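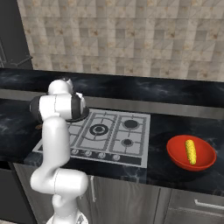

Heat Retention of Covered and Uncovered Pans During Simmering
Final report, Introductory Thermal Measurements

1. Background

Most cooking guides state that a covered pan uses less energy than an open one. Few give a value for the saving or say how it changes with water level. The project measured the gas needed to hold water at a simmer in one pan, with and without a lid, at two fill levels.

Two mechanisms account for most of the loss from an open pan: evaporation at the surface, and convection from the surface and walls. A lid acts mainly on the first. Vapor condenses on the underside and drips back, so less latent heat leaves the pan.

2. Equipment

All runs used the same burner in the Plomholm teaching kitchen. Gas volume was read from a Wutard bench meter installed upstream of the burner valve. Water temperature was logged with a Dreltinent probe fixed 20 mm above the pan base. For covered runs the probe lead passed through the vent hole in the lid, and the remaining gap was closed with silicone putty.

3. Procedure

Water was brought to 95 °C at full flame. The flame was then reduced until the temperature stayed within one degree for five minutes. The meter was read at that point and again after 60 minutes. The pan was weighed before and after the hold period to obtain the mass of water lost. Each condition was run three times. The kitchen door was kept closed and the extractor fan was off.

4. Results

Mean water loss over 60 minutes, high fill:
Uncovered: 616 g
Covered: 127 g

Mean gas volume over 60 minutes, high fill:
Uncovered: 294 L
Covered: 245 L

The low fill runs gave the same ordering but are not tabulated. The probe tip came out of the water in two of the three uncovered runs, and the temperature record for those runs is not usable.

5. Discussion

Gas use fell by 17 percent with the lid on, while water loss fell by 79 percent. The gap between the two values is larger than the group expected. The likely cause is the burner valve, which is difficult to set accurately near its lower limit. In all covered runs the flame was at its lowest stable position and the temperature still drifted toward the upper limit of the band. A smaller burner would probably show a greater saving.

The meter resolution is 1 L and has little effect on these results. Room temperature was recorded only at the start of each run. Heat lost through the pan walls was not measured separately.

6. Further work

Repeat the low fill runs with the probe mounted lower. Repeat all covered runs on the small burner. The logging script (Pop, version 2) should also record room temperature at each sample.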